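"I ask them to bring the project that keeps them awake"

An interview with Sigrun Sjöberg on teaching the handover of large projects

By Dace Lill
September 25, 2026

When I call Sigrun Sjöberg she is eating a late lunch and asks me for two minutes. She has been in the classroom since morning. The course she teaches at Plusbridge has 16 places, and all of them are taken until April. It treats a matter that most project management courses put in the last hour of the last day: what happens when one project leader leaves and another one must take over in the middle.

"In the beginning I also had it in the last hour," she says when she is back. "People were already looking at the train times. They wrote down the word handover in their notebooks and underlined it, and then they went home."

Sjöberg worked for many years as project leader herself, the longest time at Skuduvar, where she was responsible for the replacement of a planning system used in 42 locations. She took over this project from a colleague who had moved to another company. The colleague left her a folder with 600 documents and his telephone number.

"The folder was very well made. I want to say this because people think I tell this story to complain about him. Everything had a date and a version. But I read for three weeks and after this I still did not know why the second supplier was angry with us. It was not in any document. It had been a conversation in a parking place, I learned later."

I ask if she called him.

"I called him once. He was friendly. I asked, is there something I should know, and he said no, I think you have everything. And he believed it! This is the question that everyone asks, and it is a very bad question. You cannot answer it. If somebody asks you now, is there something I should know about your life, what do you say?"

From this experience came the first exercise of her course, which the participants call the chair exercise, although on the schedule it has a longer name. One person sits down and is the leader who leaves. Another person is the one who arrives. The second person may ask only about people, and no question may be answered with the name of a document. It lasts twenty minutes. Most participants tell her afterward that after five minutes they wanted to stop.

"They have nothing to hold on to. We are used to talking about a project with a plan between us on the table. I take the plan away. Then you must ask: who will call me first on Monday? Who says yes in the meeting and then does something different? Who was promised something? The last one is the most important, I think. A leader makes many small promises, and they are not written down because they are small."

The course has three days, with a pause of several weeks between the second and the third. In the pause the participants have to do a part of a real handover in their own organization. It may be a small one. One participant gave away the leading of a monthly supplier meeting, another one was herself the receiver of a construction project and used the weeks to visit every person on the list she had made in the exercise. Sjöberg does not accept invented cases for this part.

"I ask them to bring the project that keeps them awake. In many courses you get a case about a company which builds a bridge or opens a factory, and it is interesting, you discuss it with energy, and you feel clever. I have used such cases. But nobody in the room is afraid of this bridge. When it is your own project you speak slower."

There was some resistance to this inside Plusbridge. Her colleague Pin-yu Au, with whom she plans the program, was worried about confidentiality, and also about the marks, because the participants receive a certificate and for the certificate some kind of assessment must exist. How do you give a mark for a conversation? The two of them discussed it for most of one winter. Now the participants write four pages about what they did not know before the handover and how they found it out. The pages contain no company names. Au reads them without having been in the classroom.

"Pin-yu is stricter than me," says Sjöberg. "I remember the person and how nervous she was, and I want to be kind. Pin-yu has only the text. I was against this at first, and now I would not like to change it."

I tell her that many of our readers are not leaving a project, and also not arriving in one. They are in the middle, often with a sponsor who believes that all is going well. Is there something in her course for them?

She thinks for a moment. Then she tells me about the page.

The page is a sheet of paper that every participant must write on the first evening and then again on each first Monday of the month. It has only a few headings. What have I promised, and to whom. What do I know that is only in my head. Which decision would look strange to a person who comes new. It must stay one page, and when something new comes in, something old has to go out or be moved to a proper document.

"It is made for the day when you leave, but people tell me they use it for themselves. Sharon Mwakyusa wrote to me after the course that she saw on her page the same promise for five months. She had carried it from one month to the next. So she called the man and said, I cannot do this, I am sorry. And he had forgotten it completely. She was a little bit offended, I think."

Mwakyusa leads a program at Taheri and has agreed that we mention this. She added, when I wrote to her, that her page is now kept by her deputy also, and that the two pages are compared over coffee. They do not always agree, and according to her this is the useful part.

Sjöberg is more careful when the conversation comes to tools. Several of the larger clients have asked whether the page could be put in their project software, and one of them, Skelach, has built it in already, with a reminder and a colored bar that shows who has filled in the fields. She has seen it and she finds it nicely done.

"But I looked at what people wrote there, and it was so polite. 'Stakeholder relations are developing.' Of course it was polite, the director can open it. On paper the same person would write: he does not trust us after the spring. I do not say that everything must be on paper. I say that you should know who reads it, and that if many people read it, you have a report. We have enough reports."

What about the leaders who do not want to give the project away? I have met some of them, and I was perhaps one of them once. Sjöberg laughs at this.

"Yes. They are in every group. They come because they should learn to hand over, and then in the chair exercise they explain for twenty minutes why it is not possible at this moment. After the next milestone it will be possible. I was the same at Skuduvar when it was my turn to leave. Rūta Toom took the project from me, and she had to tell me, in a kind way, that I should stop coming to the Thursday meeting. I had officially left it. I came to be helpful."

How long did she continue to come?

"Too long. Five or six times. The people looked at me when Rūta asked a question. They looked at me and not at her, and I answered. I am ashamed when I think of it. So now we have a rule in the course: you agree on the last meeting before you start, with the date, and the new leader is the one who decides if you are invited to anything later."

Toom finished the project, and later she came to the course as a guest and told the story from her side. Sjöberg sat in the back row. She says it was a different story from hers in several places, and that she took notes.

For next year a shorter version for sponsors is planned, two afternoons, without certificate. The sponsors are the ones who choose the successor, and often they do it fast, in the same week when the old leader gives notice. Sjöberg would like them to pay for an overlap of at least one month. She knows what they will answer about the budget. She has already started to collect examples of what it cost when there was no overlap, and anyone who has one and is willing to share it without names may send it to her before the end of April.

At this point somebody knocks at her door. The group is back from the break, and they have a question about the parking place.

Related articles
How to write a project brief that people will read to the end
Five questions to your sponsor before the first steering meeting
When two departments share one project leader
Reading list: learning to delegate
Course review: risk workshops for small teams 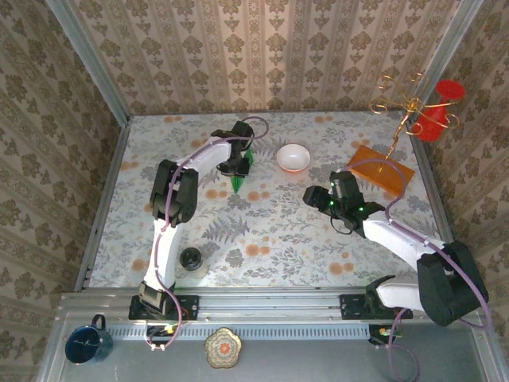
Two robotic arms mounted on one rail, the left with its gripper at a small green pyramid shape.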